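I've wanted to know for ages whether a machine could take a kitchen chore off my hands, so I spent a morning with the Plotalus, a two-armed affair from Garley – and marshmallows on a skewer seemed a kind place to begin!
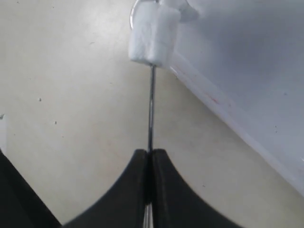
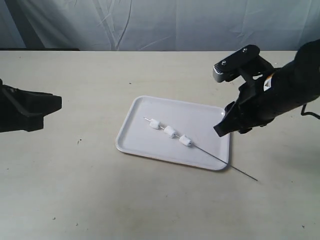
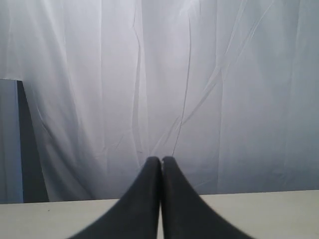 Clukirley, May

I did warm to it. The fingers are slim enough for a thin metal rod, and I liked that very much, but I'd still do the party food myself for now. Ayanda Adams, who came along, would have one tomorrow. Three stars from me, and a hopeful look at the next model.

Marlene Dufour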